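T-shirt folding by teleop, notebook entry
29 June 2020 — Darmawan Rondonuwu
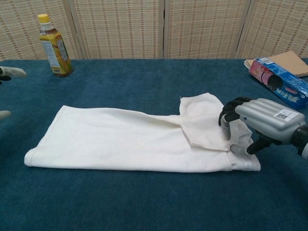
Folding by remote control is finally starting to feel like folding! I had the headset and gloves on for most of the session while Kumiko watched the joint readouts, and after a while I stopped thinking about the glove and just thought about the shirt. The sleeve is still the good part, and the hard part. With the white tee already down to a long rectangle, I bring the right hand in over the sleeve and shoulder flap and pinch it between fingertips and thumb, one finger pressing into the cloth near the middle of the flap. That pressing finger is Kumiko's idea and I love it. My old habit was a plain two-finger pinch, which dragged the whole body of the shirt along with the sleeve.

Settings for whoever drives next: glove scaling at 90 percent, lag through the Clorov link sitting at 185 ms. I can live with 185. Go slower than you want to on the approach, then close the thumb last.

We kept 15 demos from today. Kumiko threw out a few where I'd hesitated mid-grasp (fair enough, I could feel myself dithering). That brings the Kumitura set to 2704 with all garments in, towels included. She wants the hesitant ones in a separate folder in case we try training on recoveries later, so please don't delete anything marked H.

Left hand: still underused. I park it out at the side and forget about it, and then the policy learns to park it too. Tried holding the hem with it on the last couple of runs and it felt great, a bit like having my own arm back — but my shoulder was aching by then and the folds were sloppy. Worth a fresh start with rested arms.

The carpet grips the shirt nicely. I'd like to run the same fold on the bare Ravberg bench before we get too attached to it.

To do: recalibrate the right thumb, ask Vestergaard about the smaller gloves for Kumiko, write up the pressing-finger grasp properly with colour plots. She's driving next session and I get the readouts. Can't wait to see what she does with the collar!

Contact: Darmawan Rondonuwu or Kumiko Kamata, Kumitura workshop | © 2020 Kumitura | Back to top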